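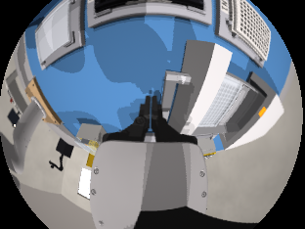 Why does a river sometimes come out of its bed?

Hello! I'm Svenja Sauerland, and I look after the river pages on this site. That means I get all the questions about puddles, ducks, drains and whether you can canoe down a street (please don't). The question I get most often is about floods, so I've made myself a cup of tea and I'm going to have a proper go at it.

Let's start with rain. When rain falls on a field, a lot of it sinks into the ground. Soil is full of tiny gaps, a bit like a sponge, and the water trickles down into them. Some of it gets drunk up by plants and some of it carries on down, very slowly, until it reaches a stream. Slowly is good! A river can cope with an awful lot of water if it arrives a little at a time.

Now think about a sponge that's already soaking. Pour more water on it and it just runs off the sides. Soil does the same thing. After weeks of wet weather the gaps are full, and the next lot of rain slides over the top and heads straight for the nearest stream. So a shower in January can cause more bother than a much bigger one at another time of year, when the ground is thirsty.

Very dry ground can be a nuisance too, which surprised me when I first learned it. If clay has been baked hard all summer, heavy rain bounces and runs off it before it has time to soak in.

And then there are towns. Roads, roofs, car parks and playgrounds don't soak up much at all. The water goes into drains under the street, and the drains carry it away through pipes. If it rains harder than the pipes can manage, or if the drain is stuffed with leaves, the water stays on the road. People call this surface water flooding, and you can get it even if you live miles from a river.

Two rivers and one town

I grew up in a town called Tollel, where two rivers meet. The Nuchit is short and steep and comes rushing down from the hills. The Kurum is long and lazy and wanders through flat fields full of cows. When it rained hard, the Nuchit would rise in an afternoon and be back to normal by breakfast. The Kurum took ages to get going, and then it stayed high for days.

Most of the time they took turns. The trouble came when both of them were high at once, because all that water had to squeeze under the same old bridge. My gran lived on the low side of the bridge, at 213 Sestimano Road, and she kept her photo albums upstairs on top of the wardrobe. I thought that was just a gran thing. Then one Monday the water came up over the riverside path and into her front garden, and I understood about the albums.

It stopped before it got to the doorstep, I'm happy to say. The garden was all mud afterwards, and it smelled horrible! I hadn't expected that. Flood water picks up everything it passes, such as soil, oil from the road and stuff from the drains, so it's dirty as well as wet.

What is a flood plain?

The flat land beside a river is called a flood plain. When the river is too full, it spreads out over this land, and it has been doing so for thousands of years. It leaves behind fine mud that makes very good soil, so farmers have always liked it there. If a flood plain is left as fields and marsh, the water can sit on it for a while and then drain away again. If it's covered in houses, the water still wants to go there.

People have lots of ways to help. They build banks beside rivers to hold the water in, and they dig ponds to store it. They plant trees on hillsides, where the roots help rain get down into the soil. Even a patch of grass where there used to be concrete does a small job.

How do people know a flood is coming?

Lots of rivers have a gauge, which measures how high the water is. Some are just big rulers fixed to a bridge, and you can read them yourself from the path. Others send their numbers to a computer all day and all night. The people who watch those numbers look at the weather forecast as well, and if they're worried they send out a warning.

If there's ever a warning where you live, stay with your grown-ups and do what they say. Keep out of flood water, even if it looks shallow. Moving water that only comes up to your knees can knock you over, and you can't see an open drain underneath it. The same goes for paddling, riding your bike through it, or going in after a ball. Balls float. Somebody will find it later.

Things to try

Next time it rains, look out of the window and see where the water goes. Does it run down the kerb? Where are the drains, and which puddle is the last to disappear?

You can try this one in the kitchen too, if you ask first. Take 2 baking trays and prop one end of each on a book. Put a folded towel on one and leave the other bare, then pour a cup of water slowly on the high end of each. Watch how soon the water gets to the bottom. Then pour a second cup on the towel, and a third, and see what happens. Have another towel ready for the floor!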